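Cell notes: grip faults on the brick sorting task

Zikier Automation Bulletin, 23 Sep 2021

The two-arm sorting cell at Skevell was taken out of unattended running in August after repeated protective stops on the right arm. The task is simple. Plastic building bricks are picked from a white tabletop and placed by color in open boxes. In a run of 700 cycles the controller logged 38 stops, all of them during the approach to a box or the release over it. The picks themselves were within limits. 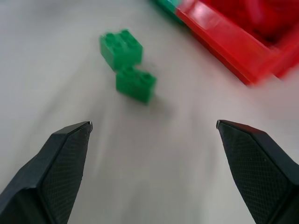
Wrist camera view with the gripper open, two green bricks on the table.

The first suspect was the wrist camera. Motion blur during fast moves can shift the detected edge of a brick, and the pose estimate was being accepted while the arm was still moving. A settling check was added before each estimate. Pick accuracy improved slightly, but the stops continued at the same rate.

The fault was then traced to the place routine. Release points had been taught with a single box on the table. When the boxes were joined side by side, the points were offset by calculation, and the offset left out the thickness of the shared walls. With the jaw open, a finger could come down on a divider. Contact force at the wrist reached 49 N in the worst case, enough to trip the limit and to shift the tray.

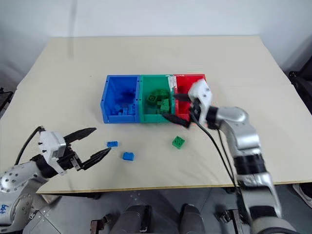 A shifted tray made the next placement worse, as the controller had no check on tray position between cycles. Most of the logged stops came in groups of two or three for this reason.

Three changes are now in place. Release points are taught directly on the joined tray. The jaw opens only as far as the brick requires. After any protective stop, the tray position must be confirmed before restart. A repeat run of 660 cycles at reduced speed gave no stops.

Sites using the Yin place routine with joined boxes should check their offsets before the next run. The Wumham cell uses the same routine and remains at reduced speed until its points have been retaught.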